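Hand-held gripper trials: table clearing in a kitchen

Gallery 2 of the finger pad comparison. Posted January 13, 2025, by Dezső Kozma

The Staken comparison began in September with rigid blocks on a bench. Blocks are easy to score and say little about household work, so the second round moved to a kitchen and to packaging: wrappers, tubes, small bottles, boxes. The task is clearing a table into a trash bin with a pair of hand-held two-finger grippers, one per hand. The blue ridged pads are the ones under test. The smooth pads from the Rollum set have their own gallery.

Scoring covers three points for each pick: whether the object is held on the first close, whether it rotates between the pads during the lift, and whether it leaves the pads cleanly when they open. An object that sticks to one pad is logged as a late release even if it lands in the bin. The log for the complete round has 617 picks, entered by Dionysis Spanos under the same codes as the block trials.

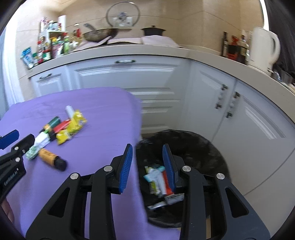

Fingers open over the lined bin, wrappers at the bottom. Right-side gripper in the foreground.

Release is scored with the fingers pointing down and at least one of them inside the rim line. We tried releasing from higher up and dropped the idea, as light film drifts and the landing point then says more about air movement than about the pad. Opening speed was fixed for the round. The operator waits one beat with the fingers fully open before moving away, which gives the reviewer a clear point to mark in the recording.

Thin film remains the hardest class for release. Ridges leave less flat area against the wrapper than the smooth pads do, but a crumpled edge can catch between two ridges and hang there. Late releases are listed by object in the Virág sheet, column 10.

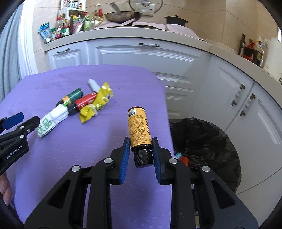

Small bottle held upside down between the ridged pads, cap toward the table.

Small bottles are scored for rotation. The label gives a fixed reference, so the reviewer compares its angle at close and again over the bin. Inverted holds are logged under a separate code, 181, and are not averaged with upright ones. Contact height matters more than closing force in this class: a pinch near either end lets the heavy side swing, and squeezing harder corrects very little of it.

Pad wear was checked against the Kestaswood samples, which were cycled to 4000 closes on a bench fixture. Wear figures will be added to the main comparison page when the smooth set has reached the same count.

Next gallery: the same table task with the smooth pads, same operator, same scoring codes.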